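Home | Research | Press | Contact

Press Releases > Extremism & Security

Wustaneck Institute Publishes Study of Militant Audio Messages

Jul 17, 2026. The Wustaneck Institute has released a study of 95 audio statements issued by armed groups in the Chala region. Of these, 34 mention attacks outside the region. 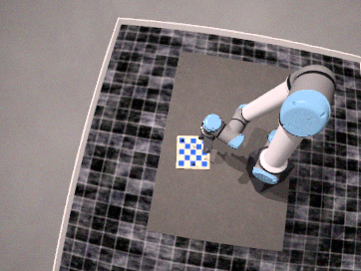
Main Findings

Leaders spoke in only eight of the statements. The rest used unnamed narrators. Appeals for new recruits rose in June.
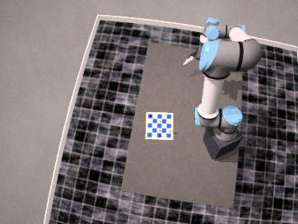 Where can the study be read?
The full text is on the Institute's website, under Research.

Recent Releases
- Lemum Border Attacks: A Timeline
- Fliler Fund Renews Grant for Propaganda Archive
- Prison Recruitment in Chala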